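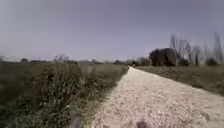
The machine that kept going

Serpil Kaplan, 2026-08-30

The Florer travelled 71 metres after it should have stopped. It then left the gravel, went into the weeds on the field side and got stuck. No one was hurt and the repair bill was small. In the fault register at Tundetley it went down as "loss of link, self-resolved, no further action", and I want to argue with nearly every word of that.

I should say what my part was. I was the safety walker that day, so I had the handheld stop on a strap round my neck and my job was to keep within reach of the machine. Min-kyu Moon was at the operator's desk with the map and the video. We were doing repeat runs on the track at Kenddale, out and back, to see how well the thing held its line on loose stone. The track is straight and public. People use it for dogs and running, and now and then a bicycle comes through faster than you would like.

On the seventh run out, the radio link dropped. Links drop. The track is long, the bank gets in the way, and we had been told to expect it. What the Florer is supposed to do when the link goes is wait half a second and stop. What it did was hold the last speed it had been given, which was a brisk walk, and carry on.

I pressed the handheld stop. The handheld stop went through the same radio.

I have told that part to several people who work with robots and most of them wince at the same point. It was written on the drawing, and anyone could have seen it. The handheld had its own transmitter, so we all thought of it as separate, but the receiving end on the machine shared a board with the main link, and when the board hung, both went together. There is a red button on the machine itself, on the back, and I ran for it. I am fifty-three and I was in wellingtons. It got to the weeds before I got to the button.

Where the fault was

Two things had gone wrong and they are worth keeping apart.

The first was the board. It locked up, and the cause is still unknown. Kocabaş, who supplied it, had it back for testing and it ran without trouble on the bench, as these things do. I don't hold that against them much. Parts fail, and a design should assume they will.

The second was the timer that should have stopped the machine. It was there, it was switched on, and it had passed its test. The trouble was what it listened to. It watched for messages arriving at the drive controller, and a piece of software in between was helpfully repeating the last good message to smooth out small gaps. When the board hung, the repeats carried on. As far as the timer knew, someone was still driving.

The smoothing had been added in November, after complaints that the machine jerked on stony ground. It was a sensible change, made by a careful person, and it did cure the jerking. The timer was tested before it and was never tested again afterwards. Our form asks whether the timer has been tested. It doesn't ask when, or against which version.
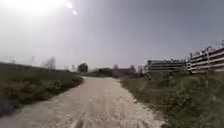

A track like that makes it easy to be relaxed. It is straight, you can see a long way along it, and if the machine is pointing the right way when something fails, it will probably still be pointing the right way a few seconds later. We had done run after run with nothing to report. I had started letting the gap between me and the machine grow on the outward leg, as it meant less walking on loose stone. The procedure said three metres. I would guess I was at four times that when the link went, and I wrote so in my statement. I would like that to be read as evidence as well as a confession. If a rule needs a person to trot beside a machine all day on gravel, the rule will be broken by mid-morning, and whoever wrote it ought to know that.

Against "self-resolved"

The phrase came from a drop-down list. It is meant for cases where a fault clears with no one doing anything, and I suppose that is what happened, in the sense that the weeds were thick enough to hold it. Had it drifted the other way it would have met the bank, and I expect the register would have said the same. Had there been a pushchair on the track, there would have been a different entry and a good many more people reading it.

My complaint is that we sort these events by how they ended. An event with no injury goes in the low pile and gets a line. An event with an injury gets an investigation. The fault underneath can be exactly the same in both, and the only difference is who was out walking. For a bridge or a lift we would not accept that. A lift that drops one floor with no one in it is treated as a lift that drops.

I have heard the reply to this, and it is a fair one. A small team can't run a full inquiry every time a robot misbehaves. Min-kyu made the point to me while we were lifting the thing out. If every dropped link brought work to a halt, no one would ever finish a test, and people would stop writing the drops down at all. He is right about the last bit. I have worked in places where reporting a fault cost you a week, and the fault books there were beautifully clean.

So I am not asking for every drop to be treated as serious. I am asking for one question to be put to each of them, which is whether the machine did what it was meant to do when the thing failed. If the link went and it stopped, fine, write a line and carry on. If the link went and it kept going, the pile it goes in should be the top one, whatever it hit or didn't hit.

Min-kyu went back through the old logs with that question. It took him two evenings and there were 2,000 entries. He found another run, months earlier, on the same track, where the machine had rolled on without a link for a second or so before the radio came back. It had been marked as a brief dropout, recovered. I was the walker on that one too, and I didn't notice anything. 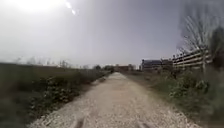
The changes since then have been modest. The handheld stop now has its own receiver, wired to cut the drive power directly, with no software in the way. It cost roughly 400 pounds, fitted. The repeating of old messages has been limited to a fifth of a second, and the timer now sits on the far side of it. Before the first run of the day somebody pulls the aerial lead with the machine moving at a crawl and we watch it stop. It is a crude test and takes less time than filling the flask.

I would go further than Tundetley has. I think any change to the software that touches driving should cancel the stop test, automatically, so that the machine refuses to move above a crawl until the test has been done again. The objection is that this would be a nuisance, and it would be. We change that software most weeks. But the nuisance falls on us, who are paid to be there, and at present the risk falls on whoever has come out for a walk and was never asked.

I would also put two people out with the machine on any track the public can use, one near it and one ahead. That has been turned down on cost for this year. The three-metre rule is still in the procedure with the same wording. I have asked for the register entry to be reopened, and the last I heard it was with the person who looks after the drop-down list.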